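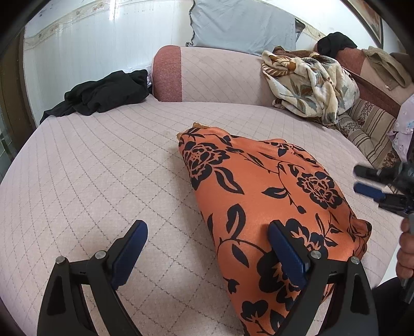 Ona Hunt talks with her hands, and about ten minutes into our chat I noticed she was doing it with her thumbs and first fingers only, like a crab. I asked. She laughed so hard she had to put her tea down. "I do it at dinner too," she said. "My sister makes fun of me. You spend a day pinching things for a robot and you go home pinching the salt."

Ona collects demonstrations for a small outfit called Bastlow. She does household tasks over and over with a gripper in each hand, the recordings go off to be cleaned up, and a pair of robot arms learns from them. Tidying a bed, folding a towel, picking up a pillow. That last one is her specialty, and I wanted to know how a pillow could possibly be anyone's specialty.

"Okay, so a cup is easy," she told me. "A cup has one shape. You go in from the side, you close, you lift. A pillow is a bag of fluff! If you grab the middle, you only get cloth, and then it slides out as you go up. I like to go for a corner, get a good bunch of it, then bring the other hand in underneath."

She started out on remote control, sitting at a desk with a pair of levers and watching the arms on a monitor (this was at the company's old space in Sudby). She was not a fan. "There's this little lag. You close, and then you wait, and then it closes. I'd squeeze twice every time. And you can't feel anything, so you squeeze too hard. I flattened so many bread rolls."

With the hand-held kind, she says, you feel the weight of the thing through the handle, and you can take it into anybody's house. "The desk setup never left the room. Now I go to people's bedrooms and living rooms, with their own stuff lying on the couch, and it's all different. Slippery covers are the worst. Shiny cotton, satin, ugh."

Her coworker Akihiko Yagi joined us halfway through with a plate of cookies. He still runs the remote rig, and he stuck up for it. "With mine, you know the arm can do it, since the arm did it," he said. "Ona can twist her wrist in a way the arm can't follow. Then I have to throw that one out." Ona pointed a cookie at him and said it was 4 of them in July, total, and he should let it go – he clearly wasn't going to.

I asked how many times she has to show the same thing. For the pillow task they wanted 400 good ones. By the time I visited in October 2023 she had 2,188 recordings to her name across all the tasks, and she knew that number without looking it up, which I found kind of sweet.

So what makes a good one? Slow, she said, but not sleepy. "If I stop and think with my hands in the air, the robot learns to stop and think in the air. It looks so silly. It just hovers there." She tries to decide on the grab before she starts recording. Messy attempts aren't always wasted, though. When she misses a corner and goes back for it smoothly, they keep that, and the arms pick up the habit of trying again.

She let me have a turn. The grippers are heavier than I expected, and my first few tries were awful. I kept looking at my hands when I should have been looking at the tips, and I shoved the pillow clear across the bed. "Elbows in," Ona kept saying. "Pretend you're carrying a tray." On maybe my sixth go I got it up and set it down again, and I actually cheered.

Akihiko said he'd have thrown that one out too. Ona told him to leave me alone and asked if I wanted to try the towel.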